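Open day at the Mansilla timber mill

Sep 28, 2023

I've driven past the Mansilla mill more times than I can remember and never once turned in, so when I saw the hand-painted OPEN DAY sign on the highway I finally did it. Best decision of the month! Parking was in the paddock out the back (wear proper shoes, I didn't), entry was a gold coin, and they gave me a hi-vis vest that came down to my knees.

The tour starts in the log yard, where everything gets sprayed with water all day long so the ends don't split. Our guide reckoned the mill puts through 3694 logs in a good season, and she had us all guessing the age of one big fella by its rings. I said ninety. It was 56. Apparently it had grown in a wet gully and put on weight like the rest of us.

Then into the saw shed, with earmuffs on. They have an old Drako bandsaw that screams like a cockatoo and a much newer Irka line beside it, and you can tell which one the staff are fond of. I loved watching the sawyer roll each log over with the levers to find the best face. The smell in there is unreal — part honey, part pencil case — and my jumper still has it.

The kilns were my surprise favourite. You can't go in, but there's a little window and a chart on the door, and a long chat to be had about why boards cup if you rush them. I asked far too many questions and held up the queue.

After that it's the finishing room, which is more my speed. Pale boards, dark boards, boards joined up from long planks and sanded until you want to pat them. I'd love a benchtop in the maple colour, all swirls and wavy lines. Then I saw the price list. Maybe a chopping board. 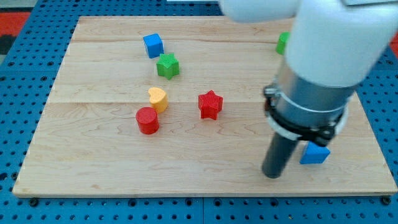

Pale timber and little coloured blocks. Look at that grain!

Lunch was a sausage in bread from the Rurkano footy club tent, with a lemon slice for afters (get there before noon, the slice goes fast). There was a bargain shed too, with offcuts sold by the armful, and I came home with a boot full of bits I have no plan for. One has a knot shaped like a duck.

A few tips if you go next September. The saw shed has steps and no ramp, though you can hear the talk from the door. Little kids may not like the noise. Bring cash, as the card machine kept dropping out, and book the kiln talk when you arrive. I nearly missed out by dawdling at the plant stall, where I also bought a fern.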